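Unit 21: Table Service and Storage, Session 2
Tutor: Britta Petersen
Wadby, room 2

4. Clearing and setting out a shared table

4.1 Terms

Open ware: plates, bowls and trays placed directly on the surface.
Contained goods: items held in a bag, box or basket and moved as a unit.
Working area: the part of the table kept free for placing and sorting.

These terms are used in the Daltwood checklist and will be used in the written test. Note that a basket holding a bag counts as a single unit for moving, but as two for cleaning.

4.2 Position of goods

Contained goods go to the far side of the table. Open ware in current use stays within reach of the person serving. Bowls of similar size may be stacked, two high at most on an uncovered surface. Packages in clear wrapping are laid flat, with the fold of the contents facing up so that the colour can be read without opening them.

Loose fruit is handled one piece at a time. Long fruit is held near one end and lowered onto the plate; it is released only when it is supported. Fruit kept in a bag remains there until the plate is in position.

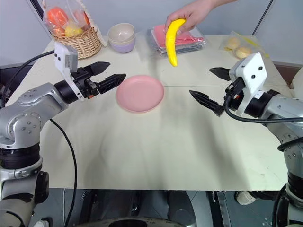
Fig. 4. Toy banana held above the tabletop, with the pink plate still empty. Bagged fruit in the wicker basket, stacked bowls to its right.

4.3 Points to note from Fig. 4

The plate has a flat centre and a low rim. A rim of this type gives little resistance to rolling, and round fruit should be placed after long fruit. The bowls are nested, cream over lavender, and must be separated before either is filled.

Plastic bags standing in baskets tend to slump when part of the contents is removed. Take fruit from the top and re-seat the bag each time.

Any seam in a tabletop is wiped along its length, then across. Crumbs collect there and are missed by a single pass.

4.4 Exercise

Set out a table using stock tray 3798. Draw the layout before and after serving, marking the working area in pencil. Label all contained goods.

Reading: Fodor, chapter on storage; Skullthorpe handout from August, section on baskets.

Drawings are due at the next session.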